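Sourdough Starter FAQ: Claims We Don't Buy
Stono Kitchen Notes, updated September 29, 2021

Do I need a special flour to get a starter going?
No. Plenty of bakers will tell you it must be organic rye. We have raised starters on plain all-purpose from the supermarket and they bubbled. Rye is often quicker, we'll give it that.

What about the dried "heritage" cultures sold online?
Save your money. The Altine packet we tried came with a nice story about its age and no way to check it. After a few weeks of feeding with your flour, we doubt much of the original is left.
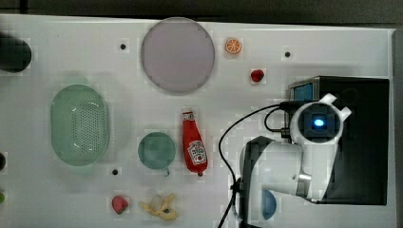

Should I use bottled water?
Try the tap first. If your water smells strongly of chlorine, let a jug stand overnight, though that won't help if your town uses chloramine. Most people who blame the water have a cold kitchen.

How much do I feed it?
We keep 50 grams of starter and add 50 grams each of flour and water. Charts with six ratios on them look scientific. We have yet to bake a better loaf from one.

Is the float test reliable?
Not very. A good whole wheat starter can sink, and a tired one will sometimes float if you scoop it gently. Look for it to double, and smell it.
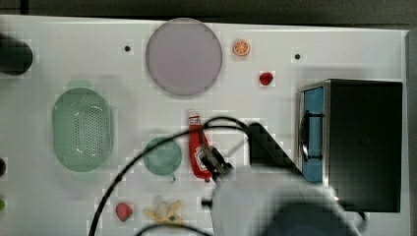

Orange slice and strawberry, to the right of the plate.

Mine stopped rising in February. Is it dead?
Probably just cold. Move it somewhere warmer and feed it twice a day. Pink or orange streaks, or fuzzy mold, are another matter: throw it out, whatever the forums say about scraping.

Is a proofing box worth it?
We borrowed a Nollora for 34 days. It holds its temperature, and so does an oven with only the light on, once you've checked it with a thermometer.

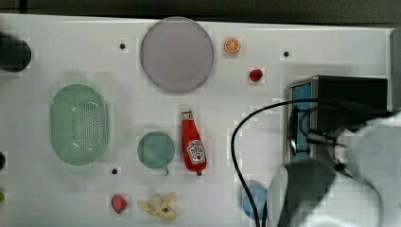 Can I skip the discard?
You can keep a tiny starter and throw away very little. Discard crackers are fine. Discard brownies taste like brownies with a sour note, and we don't see the point.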